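Sticking Around: A Magnet Sheet for the Family Fridge
Student project report, Product Design Studio
30 Apr 2024

Our class was asked to take a cheap household product and make a better version of it for a small local seller. I picked fridge magnets, because I love them and because most of the ones in our kitchen slide down the door as soon as you put a grocery list under them. The seller was Zunar, a gift shop that wanted a sheet of pop-out magnets with a harbor theme. The sheet had to fit in a flat mailer and hold up to kids.

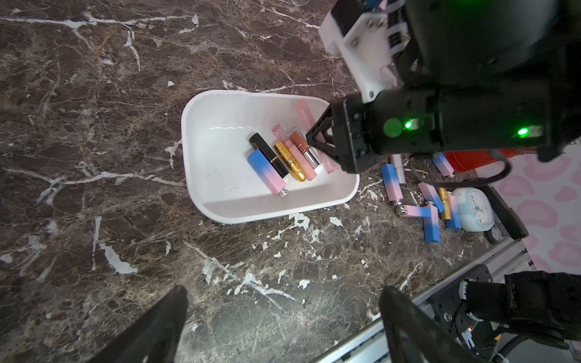 3 min read

I began with the magnet stock. Flexible magnet sheet comes in different thicknesses, and the thin kind is a joy to cut but gives up under a single page of paper. I ordered samples from two suppliers, Cleltex and Illurero, and cut the same fish shape out of each. The Cleltex sheet was thinner and took print beautifully. The Illurero sheet was stiffer, a bit dull on the surface, and it held! I hung school paper under each fish, adding pages until something slid. Cleltex let go at two pages. Illurero kept its grip until I put up page 6, which made me ridiculously happy.

Next came the shapes. My first drawing had 61 pieces on one sheet, with tiny gulls, ropes, crab claws, you name it. It looked wonderful on screen. On the cutter it was a mess -- the small pieces popped out during cutting and the rope snapped wherever it got narrow. I threw away the rope, joined the claws to the crabs and made every gull fatter. I also rounded off all the sharp inside corners, where the tearing always started. The second drawing is less fussy and I like it much more.

Scoring was the hardest part and the part I learned the most from. Cut too deep and the pieces fall out in the mailer. Cut too shallow and you have to bend the sheet so hard that the print cracks. I ended up leaving little bridges of uncut material around each shape, more of them on the boats than on the fish. A finished boat pushes out with one thumb and leaves only a small nub on the edge, which you can rub off with a fingernail.
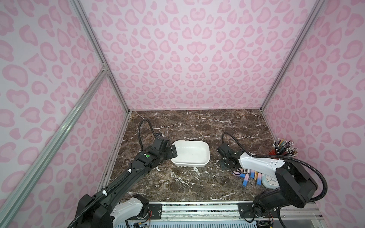 Fig. 2. Pink leopard-print walls and a dark marble surface.

For the printed side I tried matte and gloss. Gloss makes the water look amazing but it shows every fingerprint, and these are going on a fridge. Matte it is. The packaging is a plain card back called the Ó Ceallaigh fold after the template we were given in class, with a flap that tucks in so no glue is needed. On the card I put a short note on where the magnets work: steel fridge doors, filing cabinets, lockers, the side of a washing machine. They won't stick to most stainless fronts, as I found out on our own dishwasher, so the card says to test with any magnet first.

Zunar has asked for a first run of 200 sheets, to be on the shelf in September. Before then I still need to fix the lighthouse, which is too tall and tends to curl at the top, and to redo the cut file so the scraps between shapes come away in one piece. I would also love to try a blank sheet in the same stock, for people who want to draw their own boats.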